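Plado Shared Workspace Guide: small, strict and very good

I have read plenty of good-practice guides for two-arm robot work, and most of them are dull. The Plado guide isn't! It runs to 100 pages, fits in a coat pocket, and every rule in it is something you can use at the table the same morning.

My favorite chapter is the one on clear work areas. Plado wants a working table that holds only the items for the current task, with everything else parked on a second surface behind it. Simple enough, but the guide goes into seam height, parking order and where cables may run, and I love it for that.

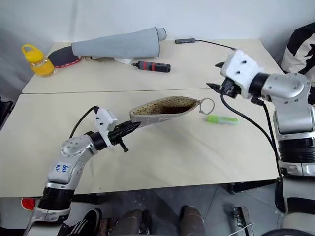 Pouch and highlighter on the front table, the rest parked at the back.

Rule 7 covers open grippers near soft goods (straps, loops, anything a fingertip can catch) and it's the clearest page on the subject I've come across. The drawings are big and the wording is plain. Chukwuemeka Bako wrote this part, and I'd happily read a whole book from him on fabric handling.

Then there's the chapter on shared loads. One arm takes the handle, the other supports the far side, and the two should never pull against each other. The Dolel handbook gives this 2 lines - Plado gives it a full checklist, with a stop point before each change of grip.
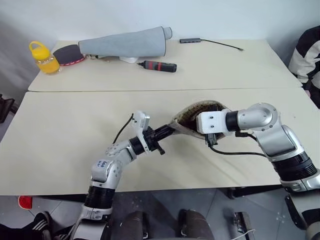

Shared load: left gripper on the strainer's handle, right gripper at the far rim.

I do have gripes. The section on cable slack is too short for wrists with long loops, and the index is a mess. I spent most of Wednesday hunting for the note on floor clearance, which was hiding under "seating." The checklists also come bound in, so you'll be photocopying.

Still, I'd pick it over the Dolel any day, and I've already ordered a second copy for the bench. Ask for the April printing, as the older one lacks the chapter on shared loads.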